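How to sort the utensils after washing up
Shanthi Hettiarachchi, 12 Apr 2021

Small kitchens get messy fast when forks, spoons and chopsticks all end up in one heap. The method takes a few minutes and needs a cloth and one upright container.

Step 1. Spread a cloth on the counter. A checked one is fine, as long as it lies flat. Stand the container on one side and leave the other side free.

Step 2. Lay the utensils on the cloth next to each other, heads pointing the same way.

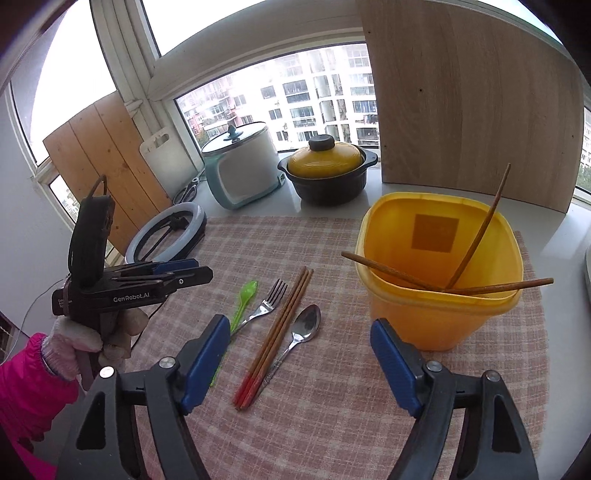

Dry each piece with a second towel, handles included. Wooden chopsticks hold water longer than metal, so give them roughly 2 hours in the open air before they go in a closed drawer.

Step 3. Match the chopsticks. Check the color at the ends and the length, then lay each pair close together. Odd ones go in the container until their partners turn up.

Step 4. Put plastic spoons with plastic and metal with metal. I keep mine in a divided Vandadeck tray, forks at the back.
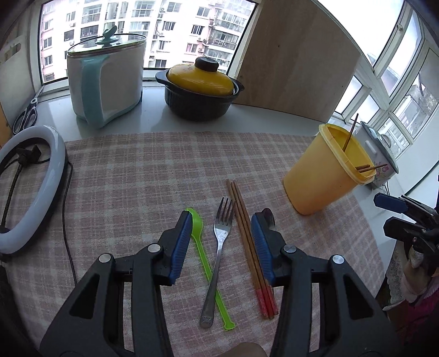
Green spoon, fork and a pair of chopsticks on the cloth, with the yellow holder to the right.

Step 5. Rinse the container, turn it upside down to drain, and shake out the cloth.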